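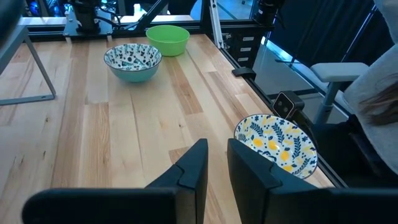
Patterned, teal and lime-green bowls on the butcher-block worktable.

Vorkville Community Kitchen: Shared Tableware Project
Progress report to the Drarudum Fund
17 April 2018

We are happy to report that the shared tableware shelves are up and running, and people love them! When you awarded us the second half of the grant in December, our cupboards held a mix of chipped plates and plastic tubs, and anyone cooking for a big group had to bring bowls from home. We now have 249 bowls in regular use, and nearly every group that books the kitchen has asked to borrow some.

What we bought
Most of the bowls came from Kalludix, a restaurant supplier two towns over that let us choose from open stock. We went for color on purpose. Lime green is for salads and sides, teal is for soups and stews, and yellow is for anything that gets passed down the table. The patterned ones with the lemons and blue flowers were a small extra, and they are the first to be asked for at every potluck. We will buy more of those if the money stretches.

We also picked up nine low metal shelves that stand right on the worktables. They double the room we have for setting out, and they go back in the closet when the table is needed for rolling dough.

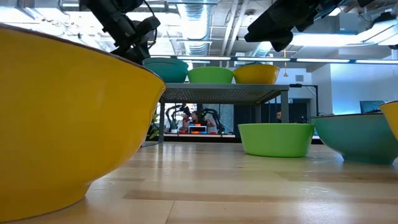 Bowls on and in front of one of the metal shelves, with a large yellow one at left.

How it is being used
The Monday soup lunch was the first group to switch over completely. Setting out used to take two people most of an hour, and now one person can do it while the bread is in the oven. The Ccori cooking class borrows the teal and green bowls for its family sessions – the kids sort them by color at cleanup and are very strict about it. Since opening the shelves we have served 3096 meals in the new bowls.

Breakage has been low. We lost a few to the tile floor by the sinks, so there is now a rubber mat there.

Money
We have $700 left in the tableware line. We would like to spend it on lids for the large bowls, which cooks have been requesting from week one, and on a second set of the patterned ones. Please let us know if that needs a written change to the budget.

Still to do
The tabletops need a fresh coat of oil before summer, and the closet labels have to be redone in bigger type. We are also writing a one-page borrowing sheet, so groups can reserve bowls when they book the room. A draft will come to you with the next report, along with the receipts from Kalludix.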